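Robotics club: folding team

The folding team is working on shirts this term. Emanuel Ene and Ritva Saarela have moved on from flat cloths to knitwear, with two arms holding a garment by its corners before it is laid down. Dark blue knit sags a good deal in the middle, and the team is now adjusting how far apart the grippers go.

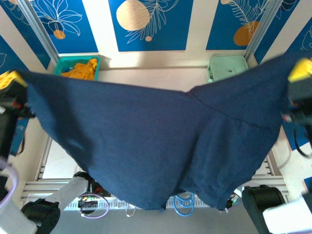
Bindley heat in January

Entries are open to clubs of up to 27 members. Names to Angelica Dizon by 4pm on the last day of term, please.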